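Deformable objects in hand-held gripper demos: why does my policy regrasp forever?

Posted by Perron_N in Manipulation / Learning from demonstration
23 Sep 2026

I'm trying to reproduce the sorting result from the Flirkavis paper (tabletop tidying learned only from hand-held gripper demonstrations, no robot used at collection time). My task is simpler than theirs. A pile of soft household things sits on a table and the policy has to pick them out one at a time and put them in a tray. I have 211 demonstrations, all recorded in one person's living room over 3 days. Training follows the paper: wrist view only, relative end-effector actions, 50 epochs.

Sponges and crumpled paper go well. Rubber gloves don't. The arm goes to the glove, closes, lifts a little, opens, goes down again and closes again. I have seen it do this until the episode timed out. My demonstrators did sometimes regrasp a glove if it was twisted up, so there is some of that in the data, but they always got on with it in the end.

A still from one of the glove demonstrations:
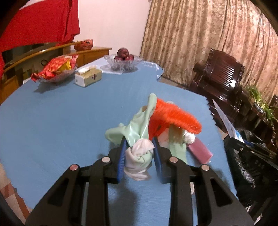 Twisted glove between the two finger pads, with the sponge and other soft items to the right.

My questions are these. Is this a known problem with cloth-like objects and this method, or have I set something up wrongly? And should I drop all the demonstrations that contain a regrasp? That would leave me with very little glove data. The paper only says that "failed grasps were filtered" and gives no rule for what counts as failed.

Setup, in case it matters: action chunks of 20 steps, observation history of one frame, gripper width taken from the recorded width of the hand-held device. The arm is a Conar with the same fingers fitted.

Isabelle Landry

It is known, and the history length is the first thing I would look at. With one frame the policy has no memory. A glove held just before lifting and a glove that has just been put back down can look nearly the same from the wrist. In your data some of those frames are followed by closing or lifting and some by opening. The policy picks one each time it is asked, and if it picks "open" it lands back where it started.

Things I would try, in this order:

Go to a history of 3 frames. Keep them spaced out, as consecutive frames tell it almost nothing new.

Run more of each chunk before asking for the next one. If you predict 20 steps and carry out only the first few, you give it many chances to change its mind in the middle of a lift.

Check your gripper width. On the hand-held device the pads squeeze a knotted glove and the width stops at whatever the rubber allows. If your arm is told to go to that same width it will hold the glove with hardly any force. Then the glove slips, and a regrasp is the correct thing to do. We had this with Wike grippers and fixed it by commanding a slightly smaller width than the one recorded whenever the pads were in contact.

I would not throw away the regrasp demonstrations. Cut them instead. Keep the approach and the final grasp and remove the open-close part between them, provided the object hasn't moved much. If it has moved, treat the second attempt as a separate demonstration with its own start.

Your background is busy too, with fruit, a curtain, a plant and another gripper in view. I don't think that causes the looping, but it will hurt you when you move to a plain lab table. Record some in a second place.

brikska_user

I had the same thing with socks. More data fixed it for me. Not sure which part of the data did it, I doubled everything and retrained.

Perron_N

Thank you both. I checked the width first as it was the quickest. Isabelle was right about that part: the arm was stopping at the recorded width and I could pull the glove out from between the pads with two fingers. With a smaller commanded width the lifts hold much better. It still loops sometimes when the glove starts in a tight knot, so I am retraining with the longer history now and cutting the regrasps by hand. That is slow work and I may not have the full comparison until December. I'll post the numbers for both versions in this thread.

Isabelle Landry

Please do. Keep the knotted starts as a separate row in the table if you can, or they will be lost in the average.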